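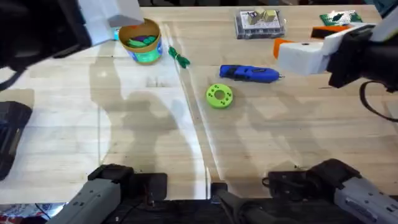 Heller Holztisch mit Acrylplatte, dazu lange weiche Schatten.

Hallo ihr Lieben, im Dezember hab ich groß getönt, ich würde nie wieder Sauerteig ansetzen, und jetzt blubbert es schon wieder in meiner Küche! Schuld ist Shahnaz Sarkar, die mir ein Gläschen von ihrem Roggenansatz mitgegeben hat (er heißt Mulisus, fragt nicht). Ich füttere ihn abends mit Mehl aus der Mühle Pavlović, das riecht so schön nussig, und morgens renne ich im Schlafanzug hin und gucke, wie hoch er gestiegen ist. Mein erstes Brot war trotzdem ein Ziegelstein. Das zweite haben wir noch warm mit Butter aufgegessen, da kam gar nichts mehr auf den Teller!

Für einen kleinen Laib nehme ich 300 g Roggenmehl, und die Teigruhe ist mir inzwischen heilig – lieber eine Stunde länger, auch wenn die Kinder schon quengeln. 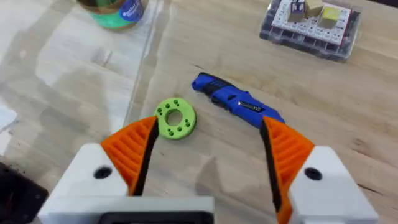
Backabend im Prudimell

Am 02.04.2022 backen wir zusammen, bringt bitte ein Schraubglas und ein Geschirrtuch mit. Anmelden könnt ihr euch einfach per Antwort auf diese Mail.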